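Kollholm work table, white, large size: my review after six months

I bought this table in October, when my old desk became too small for packing. I sell tea cups from home, and each evening I prepare the parcels, so I need a wide surface more than I need drawers. The price was 200 dollars with delivery. I also looked at the Gritska, but its top was narrower and the store could not tell me how much weight it holds.

Assembly

The manual has only drawings, no words. I needed roughly 60 minutes alone. The legs are easy, but the long bar under the top must be held up while you turn the screws, and for this a second person is very welcome. One screw was missing in my package. I wrote to the seller, Kuo, and they sent a new one without any discussion.

The surface

White is nice in a dark room, and I find small things on it quickly. The bad side is that it shows each line of pen and each drop of coffee. I clean it with a soft cloth and a little dish soap. Tape glue needs more patience, and I do not recommend a scraper. My knife left two thin marks in the first week, so now I always put a mat under it.
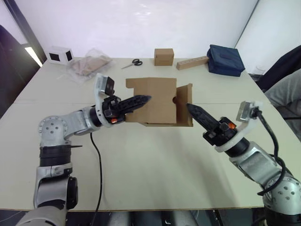 Stability and height

The top stands 94 centimeters from the floor. For me this is good for standing work, but with a normal chair it is too high. When I press hard on one corner, the table moves a little. After I tightened all the screws again, it became better. My neighbor has the Muller table, which does not move at all, but it is much heavier and costs almost double. 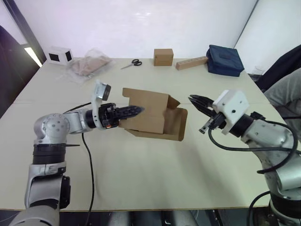

An open cardboard box above the white tabletop.

Would I buy it again?

Yes, for packing and for other light work. For sewing or for a heavy machine I would choose the Muller. I wish that Kollholm would offer a lower leg, and a hook on the side for the tape.

My rating is four stars out of five.

Pin-yu Siu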